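Prastari Grasp 3
Grasp planning and wrist-camera perception software for two-finger grippers

Overview

Prastari Grasp is a software package that takes the picture from a camera at the robot's wrist and works out where a two-finger gripper should close. It runs on an ordinary Linux computer next to the robot controller and sends motion targets over the network. The robot itself is not modified.

Version 3 replaces the old shape-matching planner with one that does not need a model of each object. It was written for goods that are hard to pick from a parts list: bags, pouches, netting, soft toys, folded cloth and anything else that changes shape between one pick and the next. Rigid parts are handled by the same planner, and users of version 2 can keep their existing part files.

How it works

Each planning cycle has three stages. The segmentation stage decides which areas of the picture belong together as one item. The proposal stage suggests places where the fingers could close. The checking stage removes any proposal that the arm cannot reach, or that would put a fingertip into the table or a neighbouring item.

Clear packaging gets its own handling in the segmentation stage. A see-through bag shows its contents, its own creases and the table behind it all at once, and a general segmenter tends to return the contents as separate items. Grasp looks for the outer line of the film first and groups everything inside it. Printed patterns on the film are treated as part of the bag, so a dot that crosses two pieces of toy fruit does not join them or split them.

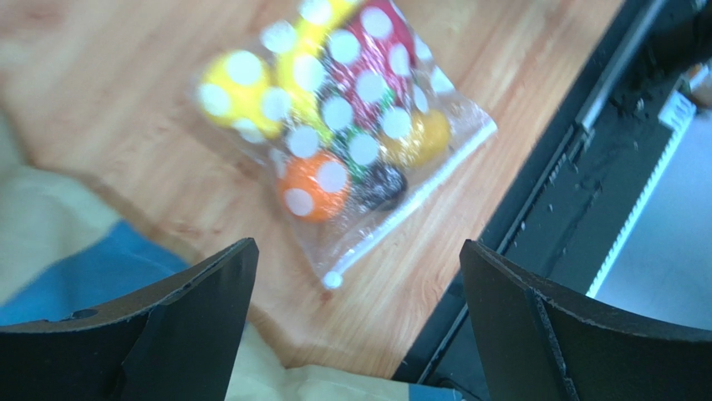
The proposal stage then ranks places to hold. For a filled bag it can be told to prefer an empty margin of film, a corner, or the body of the contents. The default is the body, with the fingers placed across the narrower direction. Choosing the margin gives a lighter hold and suits bags that must not be squeezed, but the film needs enough free width for the fingertips - this is set in the gripper file and should be measured, not guessed.

Glare is scored for every proposal. Where bright reflections cover the area between the fingers, the score drops and the planner can ask for a second view from a slightly different wrist angle before it commits. The second view is off by default because it adds to the cycle time.

Setting up

A gripper file and a camera file are needed before first use. The gripper file holds finger length, fingertip width, opening range and closing force. The camera file holds the lens calibration and the position of the camera relative to the fingers. The Janovau calibration tool is included and writes both files in the right format.

The fingers may be in view of the camera. Grasp masks them using the gripper file, so they are not mistaken for items on the table. If the fingers are changed, run the mask step again.

Tables with a strong grain, loose cloths and cables in the work area do not need to be removed, but the edge of the work area should be drawn in the setup screen. Proposals outside that line are thrown away.

Tooling

Drikov Viewer, supplied with every licence, replays saved cycles and shows each rejected proposal with the reason it was rejected. Saved cycles can be run again with different settings without the robot attached. The log keeps the last 900 cycles and then overwrites the oldest.

The Jardine motion library is used for reach checking and path planning. Sites that already have their own planner can switch it off and take the grasp poses alone.

Ordering

Grasp 3, single robot licence: part number 134
Includes Janovau calibration tool and Drikov Viewer
Upgrades from version 2 keep the same licence key

The gripper, camera and computer are not included. Training on site can be booked separately, with the next places in October.

Page last updated: Jul 20, 2020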